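Campaign Manager Wanted (You Will Also Be Packing Boxes)

Posted 8 Feb 2020 by Marcus Yazzie, Porberg

Porberg is a small company that helps people with odd ideas raise money from strangers on the internet. We don't run a funding site ourselves. We do the part before and after: the page, the video script, the reward tiers, the shipping math, the updates, and the long quiet months when backers write in to ask where their thing is. We are looking for one person to run campaigns with us, full time, starting as soon as you can give decent notice wherever you are now.

There are 5 of us in the office at present, if you include the person who only comes in for the good coffee and the printer. We work on two or three campaigns at a time. When we take on more than that, we get short with each other, and the updates start to sound like they were written by a bank.

What we have coming up

Kandero is a board game about running a ferry line in bad weather. It has been tested to death by people who like that kind of thing, and the designer has finally agreed to stop adding rules. The page is half written. The launch is yours to plan.

Oder is a hardcover book of hand-lettered signs from gas stations, bait shops and diners. The photographer has been driving around for four years and has 47 signs she refuses to cut. The book has room for fewer. You will be in that conversation, and I wish you luck with it.

Iyamu is a short documentary about a high school marching band whose town no longer has a parade. It is fully shot and partly edited, and it needs money for music rights and sound. The director answers email in bursts. We aim to launch it in August, after school lets out and before anyone involved leaves for college.

What the job is

Most days you will be writing. Campaign pages, backer updates, polite emails to printers, less polite emails to printers. You should be able to explain a project in two sentences to someone who is looking at their phone in line at the pharmacy.

You will build reward tiers and then defend them. Every creator wants a tier where the backer comes to dinner. Some of these dinners have happened. You'll be the one who asks what the creator plans to cook, and for how many people, and whether they have told their spouse.

You will keep the budget sheet. If you've never seen a campaign raise a nice round sum and then lose a big piece of it to postage, you will learn to fear overseas shipping as we do. We want the sheet done before launch day and checked by a second person. I am usually the second person. I catch most things.

You will answer backers. The great majority are kind and only want to know what's going on. A few would like a refund, an apology and a free tote bag, in that order. We answer all of them within 2 working days, even when the answer is that we're still waiting to hear from the factory.

And you will pack boxes. We send the smaller rewards out ourselves, from the back half of the office. There is a tape gun. It is a good tape gun and you may come to have feelings about who uses it.

Who we're after

Someone who has run at least one crowdfunding campaign from start to finish, or worked closely on one. It doesn't have to have been a hit. If it flopped, tell us how. I have a couple of those myself, including a cookbook for people who camp in their cars, and I learned more from the cookbook than I care to go into on a public page.

You should write clearly and be willing to have your writing changed. You should be fine with spreadsheets. You don't need to love them.

It helps if you can say no to a person who is very excited. Our creators are lovely and nearly all of them want to add a stretch goal at midnight on the last day. Enamel pins come up a lot.

Video editing would be handy. So would some knowledge of print production, or of customs forms, or of how to keep a livestream going when the guest has wandered off to find a charger. None of these is required.

No degree needed. We won't ask where you went to school, though if you were in marching band the director of Iyamu will want to talk to you.

What this job isn't

It isn't a growth job. If your cover letter promises to ten-times our funnel, I will read it with interest and file it somewhere. We have no ad budget worth the name, and we don't buy lists.

It also isn't remote, sorry. Two days a week from home is fine once you've settled in, but the boxes are here.

Pay and so on

A yearly salary, paid twice a month, at a figure we will tell you in the first phone call so that you can hang up early if you need to. Health insurance after the first month. Paid vacation, which we expect you to take, though please not in the week a campaign closes. No equity. There is no equity in Porberg worth giving, and I say that as the owner.

Launch weeks run long. You get the hours back the week after, and we do hold to that — I write them on the wall calendar myself.

How to apply

Send one email to Marcus at the jobs address on our contact page. Put "Campaign manager" in the subject line and please include:

Your resume, two pages at most.

A link to a campaign you worked on, with a few lines on which parts were yours.

A backer update, up to 300 words, for the following mess: the Kandero boxes have arrived from the printer, they look great, and the lids don't fit. You don't yet know when new lids will come. Tell the backers.

Please skip the general cover letter. The lid update tells us nearly everything we'd want from one.

We read everything that comes in, and everyone gets a reply, including the people we turn down. If we like your update, we'll set up a phone call of half an hour or so with me. After that we invite 4 people to the office for a paid half day, working on a real page with the rest of us. You will be given lunch. Let us know what you don't eat.

References come last, and we'll ask you before we call anybody.

Questions are welcome before you apply. The one we get most is whether we'd take a look at your own project. We will, but send it separately, and it won't help or hurt you here. The second most common is whether we have a dog. We don't, the lease is firm on the point, and I've asked twice.

The posting stays up until we've hired someone. When it's gone, it's gone.

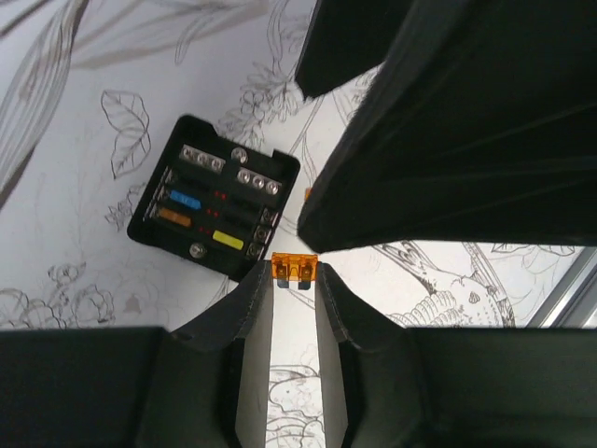 Fuse block and an orange blade fuse, on a botanical print tablecloth.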